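2021-04-21
Braswood dye room, madder on wool, second round

Same recipe as last time, new lot of yarn. The first round came out browner than the reference card and I want to know if that was the heat or the water before we commit the rest of the roots. Tap water in one pot, rain barrel water in the other, everything else the same as far as I can keep it.
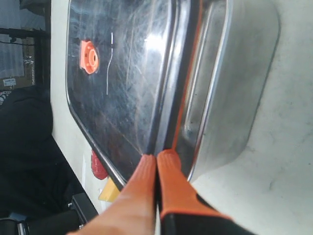
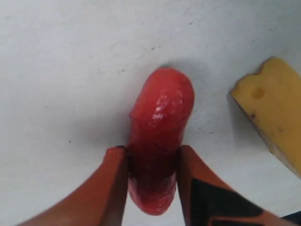
Sink basin with the orange drain piece, and the red piece upright on the white tabletop.

Yarn is the Tira two-ply, undyed, lot 397. Nine skeins in the box, one kept back as the undyed control, four for each pot. Each skein was weighed dry on the Thygesen scale and tagged with knotted cotton string: one knot for tap, two for barrel. Don't use the paper tags again, they went to mush in the first round and I had to guess on two skeins.

Scour: warm water, a little neutral soap, left to soak until the yarn sank without being pushed. Lot 397 has more grease in it than the previous lot. The first rinse was cloudy, so I did an extra one. If anyone orders this lot again, plan on the longer scour.

Mordant: Tellell alum at 10 percent of the dry weight of fiber, no cream of tartar. Dissolved it in a jar of hot water first and then added it to the bath. Brought the bath up slowly, held it for an hour, and let it cool with the yarn in. Both sets were mordanted together in tap water, which I only thought about afterward. It means the barrel skeins had already seen tap water before they went into their own pot. We rinsed them in barrel water, but that is a weak point in the comparison and should be fixed if we do a third round.

Madder: ground root from the open sack, 80 g per pot, soaked overnight in the water it would be used with. The barrel soak was already more orange this morning and the tap soak more of a brick color. I strained neither one. The loose root goes in with the yarn in a tied cloth bag, and some of it always gets out, which makes the skeins a nuisance to shake clean but doesn't mark them.

Heat: this is the part I did differently. In round one the pot got away from me and was simmering when I came back from the front room. Today I stayed with it. Both pots on the low plate, thermometer in each, lids off. The left plate runs hotter than the right, as usual, so I swapped the pots halfway through. There was steam off both but no bubbles at any point. Turned the skeins with the glass rod every few minutes for the first half hour and less often after that.

Lifted one skein out of each pot early to see how far the color had gone. Tap: a solid warm red, leaning to brick. Barrel: clearly more orange and a bit thinner. Put them back for the rest of the time.

After rinsing:

Tap skeins match the reference card better than anything from round one. Even all the way through, except one that has a pale band where the string was tied too tight. Retie in loose figure eights.

Barrel skeins are a soft coral. Nice color, wrong color for this order. Two of the four are slightly uneven and I think they were crowded against the side of the pot.

So the brown in round one looks like heat. The tap water here is hard and seems to be helping the red along. It could also be the mordant issue noted above, and I wouldn't put the water result on a recipe card yet.

The exhaust baths still had plenty of color in them. Poured both together into the lidded bucket under the bench for pinks. It is marked and should be used soon, the last one grew a skin.

To do:
Light test. Cut a short length from each skein, wind on card, cover half, leave in the south window until June.
Wash test with the soap the customer uses, still have to ask which one it is.
Get another sack of root priced. What is left will not cover the full order at this strength.
New thermometer for the right plate. The two disagreed by a couple of degrees in the same jar and I went with the older one.
Next time mordant the barrel skeins in barrel water.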